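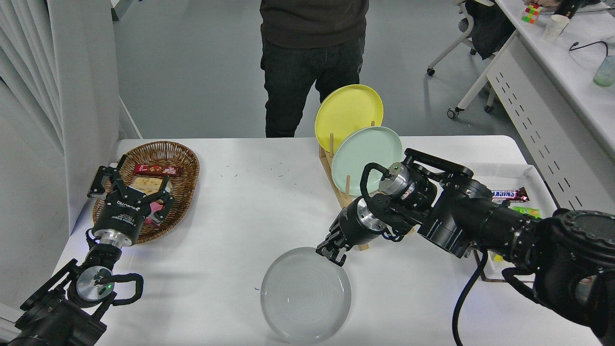 Woven basket with packaged snacks, white table.

Kurnorero Groundwater Monitoring Program
Progress report to the funder, second reporting period
Prepared by Alistair Leckie, program lead

1. Status

Field work for the period finished in March. Of the 162 bores on the Kurnorero register, 156 were dipped and sampled. The remaining six are listed in section 4. Spending is within the approved budget for the period and no variation is sought for labour or travel. One variation is sought for laboratory costs (section 5).

2. Water levels

Manual dips were taken at every sampled bore with a graduated electrical tape, read twice, and repeated if the two readings differed by more than the tolerance in the program manual. Loggers were downloaded on the same visit and corrected for barometric pressure using the station at Yule.

Levels in the shallow aquifer fell across the eastern half of the district, as expected after a dry summer. Levels in the deep aquifer were steady except near the Yule irrigation block, where the logger record shows a drawdown each night between 10 pm and 5 am and only partial recovery by the next evening. The pattern matches off-peak pumping. We have asked the block's operator for metered volumes and will report on the match between volumes and drawdown once those are received.

Two loggers returned records with gaps. In both cases the battery voltage had dropped below the cut-off. Both units have been replaced from stock and the gaps have been left unfilled in the database. We do not interpolate across gaps longer than a day, and anyone using the exported files should check the quality code column before calculating means.

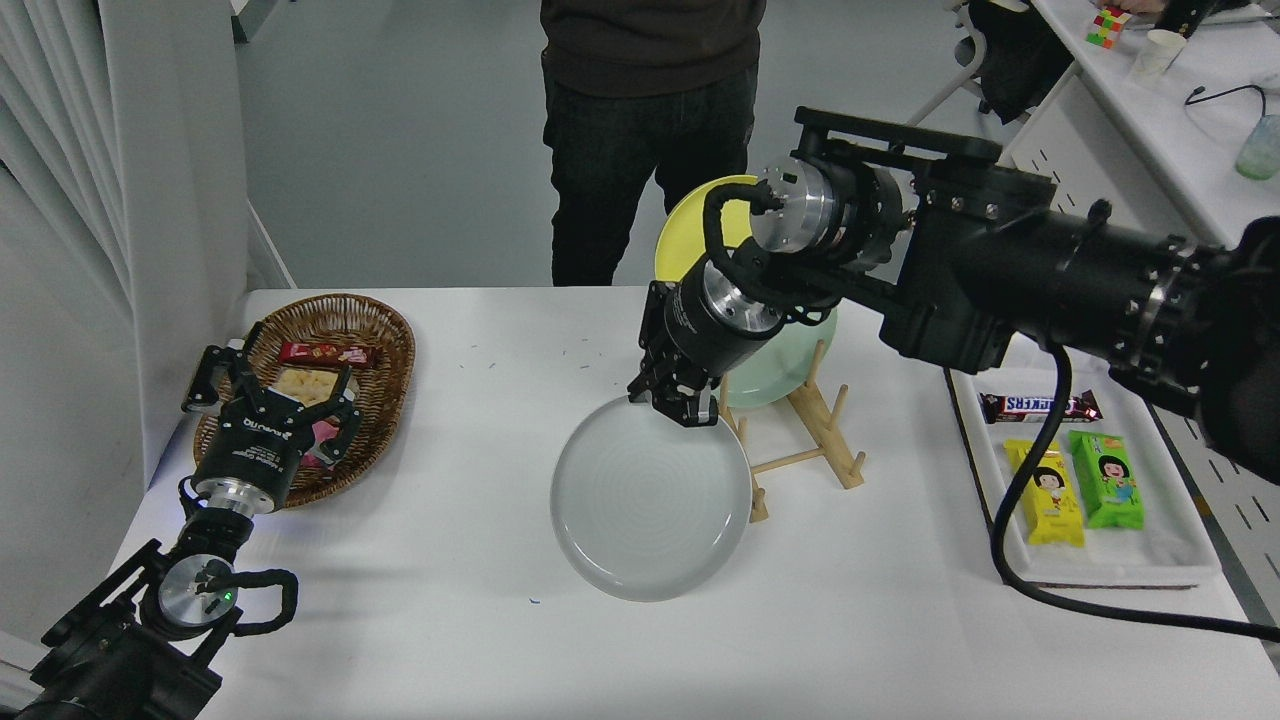

The sampling round followed the same order as the previous one, starting at the northern bores and working south, so that the interval between samples at each site stayed close to constant. Bores were purged until electrical conductivity, pH and temperature had stabilised over three consecutive readings. Low-yield bores were purged dry, left overnight and sampled the next morning.

3. Data management

The database now holds 1,954 validated water level and chemistry records. Migration from the old spreadsheets to the Lernovora system is complete for levels and nearly so for chemistry. The outstanding chemistry records are older results where the units were not stated on the laboratory sheet. These will be loaded with a "units unconfirmed" flag unless the original certificates can be found.

Bore identifiers have been a recurring problem. A number of bores were renumbered when the district boundary moved, and some landholders still use the former number on their correspondence. A cross-reference table has been added to the database and is included in the export.

4. Bores not sampled

Three bores could not be reached on account of soft tracks. One has a collapsed casing and is recommended for decommissioning. One had a seized headworks cap, and the landholder has agreed to have it cut off before the next round. Access to the last was declined while the property is being sold. We will write to the new owner after settlement.

5. Variation sought

The Ultano laboratory has withdrawn the nitrate method used in the first period. Its replacement has a lower detection limit and a higher unit price. We propose to accept the new method for all bores and to run duplicates by both methods on archived samples, subject to holding times, so that the two series can be compared. A costing is at Attachment B.

6. Risks

Staffing is the main risk. The program relies on 2 technicians holding the confined space ticket, and leave in winter will overlap. A third technician has been booked for training. The field vehicle is due for a major service and a hire vehicle has been allowed for in the forecast.

7. Next period

Winter sampling round, all accessible bores.
Decommissioning quote for the collapsed bore.
Completion of chemistry migration.
Draft trend analysis for the deep aquifer, including the Yule block if metered volumes are available.

Attachments: A, bore status table. B, laboratory costing. C, calibration records.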